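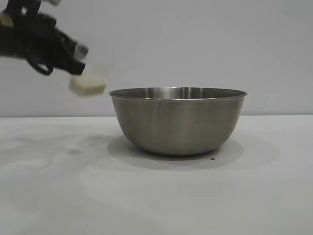

About us

Hello, and thanks for clicking through to the page that hardly anyone reads! I'm Orysia Skoryk and I run the Skerncombe Accordion School, which is mostly me, quite a few squeezeboxes and a kettle. If you've found us because you've inherited an accordion from a grandparent and have no idea which way up it goes, you're in very good company. That's how most people arrive.

I started playing when I was nine, on a little red Lanivetti my uncle had picked up somewhere and never learned. It weighed a ton, the straps were too long, and two of the bass buttons stuck down if the weather was damp, so every waltz had a drone under it whether it wanted one or not. I loved it. I still have it, and I've still not had those buttons mended properly (I know, I know).

The school began in my front room. I put a card up in the chemist's window offering lessons, thinking I might get one or two people on a Thursday evening, and within a month I was moving the sofa out into the hall before every lesson and back again after. When the rooms over the old seed merchant's came up to rent I had £400 in savings and went and signed for them the same afternoon. The stairs are steep, and I do apologise for them, but there's a rail on both sides and I will always come down and carry your instrument up if you ring the bell.

What we teach

Piano accordion is the main thing, from complete beginner up to "I'd like to play in front of people, please". I also teach button accordion and a bit of English concertina, though for Anglo concertina you'd be better off with somebody else and I can pass you a name.

I don't start people on scales. We start with a tune, usually a slow one with only a few notes in the left hand, and you'll go home from your first lesson able to play most of it. Reading music is lovely if you can do it, and I'm happy to teach it, but plenty of our players learn by ear and have never looked at a page. There are 864 tunes in our folders now, from polkas to Ukrainian songs my mum sang over the washing up, and anyone having lessons can borrow whatever they fancy. Please put them back in the right folder. Please!

Children are welcome from age seven. Smaller ones than that tend to disappear behind the instrument.
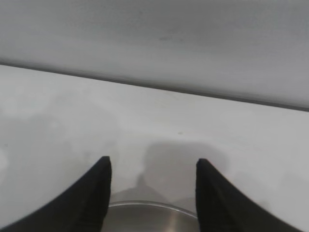

Two black gripper fingers, with an open gap between them.

Borrowing an accordion

Please don't buy anything before your first lesson. I've seen so many people turn up with a great big 120-bass off the internet that they can barely lift, and then I have to be the one to tell them the reeds have gone. We've got loan instruments in several sizes, including a couple of Moser student models that are light, a bit plain to look at and really forgiving. You can take one home for a term while you see how you get on. Keep it away from the radiator, don't leave it in the car overnight, and do the straps up before you put it down.

The Saturday band

Once you've got a handful of tunes you can join the band, which meets on Saturday mornings and is open to anyone, pupil or not. There's no audition. We play far too fast when we get excited and I've more or less given up shouting about it. Every August we play at the Gitcombe village show, between the dog agility and the prize-giving, and last time a spaniel joined in from the side of the ring and was nearly in tune. We've played at two weddings as well, and a retirement do, and a very wet carol evening. If you'd like us for something, ask. We're cheap and we like cake.

Coming to see us

The easiest thing is to drop in while the band's on and have a listen from the back. There's usually a spare chair, and somebody will probably put an accordion on your lap before you've finished your tea. If you'd rather come when it's quieter, send me a message through the contact page and I'll find you a slot. I'm slow with email during term time but I do get to everything in the end, and if I haven't replied after a week, give me a nudge.

Parking is round the back, past the bottle bank.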